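Domham Sewing and Mending Forum
General chat > Fabric and haberdashery

Thread: Washing brushed cotton before cutting, yes or no?

hchmielewska
Posted Thursday, 7.40 pm
I have bought enough brushed cotton check for two shirts and a pair of pyjama bottoms. The shop said it was pre-shrunk and I could cut straight into it. My mother always washed everything first. I have limited drying space and would like to skip it if I can. What do others do?
Halina

naler_jk
I never wash first if it says pre-shrunk. You lose the finish, the edges fray and you then have to iron several metres of it. I allow a bit extra in the length and leave it at that. My oldest shirt is from February two years ago and still fits.

LottevdL
Wash it. "Pre-shrunk" can still mean a few per cent, and on a sleeve that is enough to notice. Zigzag the cut ends before it goes in and they won't fray. Forty degrees, then dry it the way you will dry the finished shirt.

naler_jk
A few per cent is what the extra length is for.

LottevdL
Extra length does nothing for the collar. Mine went too tight to button after the third wash, and I had cut it with plenty to spare everywhere else.

shuzhen_t
With a check I would wash first whatever the label says. If the cloth shrinks more one way than the other, your squares stop being square, and you want that settled before you match the side seams. Also look at the weave. A twill can pull off grain, so I straighten it while damp and dry it flat.

Black, white and grey check in a twill:
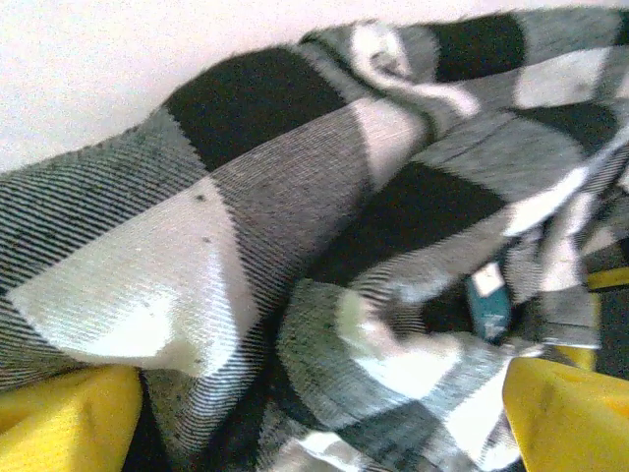
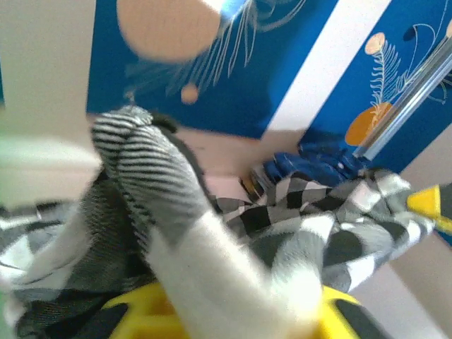
Re: Matching the checks

hchmielewska
Thanks all. I am going to wash it. Next question, how much extra should I have bought for matching? The pattern envelope only says "allow more for checks".

shuzhen_t
One full repeat for each main piece is what I go by. Measure from the edge of one dark square to the same edge of the next dark one. Cut everything in a single layer, and put the pocket and yoke on the bias if you run short.

PeiyuY
I don't match the yoke at all. It takes an evening and it is mostly under your hair or a jumper. Fronts and side seams, yes.

naler_jk
Agree with Peiyu on that one. Pin every second line on the side seams and use a walking foot if you have one.

LottevdL
I would still match the back yoke. People stand behind you in queues.

hchmielewska
It is in the machine now, ends zigzagged. I will cut the pyjamas first, as they matter less. Does anyone know if the shop on Tang Street still sells plain black shirt buttons loose?

PeiyuY
They did last month. Ask at the counter, they keep them in the drawers behind.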